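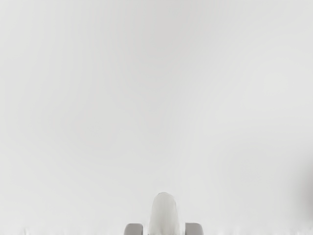
Search the notebook Search

Sat 7 June - Zultcombe exchange, SIP trunk move

Moved the first 64 numbers from the old trunk to Varketti after lunch. Inbound fine on all of them. Outbound dropped at 11 seconds on calls to mobiles, landlines stayed up. Trace shows our ACK going to the private address, so the far end gives up and sends a BYE. Turned off the SIP helper on the edge router and ran 100 test calls. Two failed, both engaged tones.

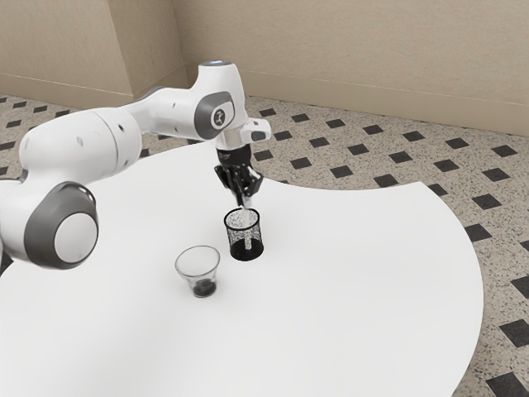

Xiaoyan Zhong reckons the two failures are the rate limit and wants the dialler slowed down before we blame the carrier. Will try it on Monday.

Caller ID still wrong on the Kingi desk phones - they send the extension, not the full number.

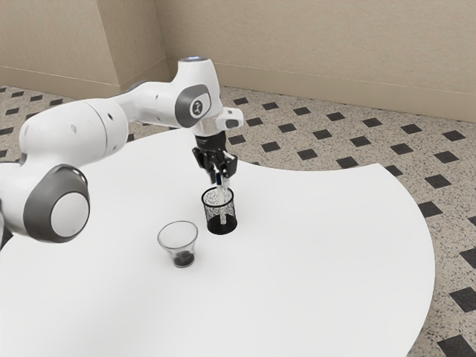 Rewrote the From header on the trunk for those and left the rest alone. Status page text still to do. Ticket 2566 stays open. Rizwan has the router login.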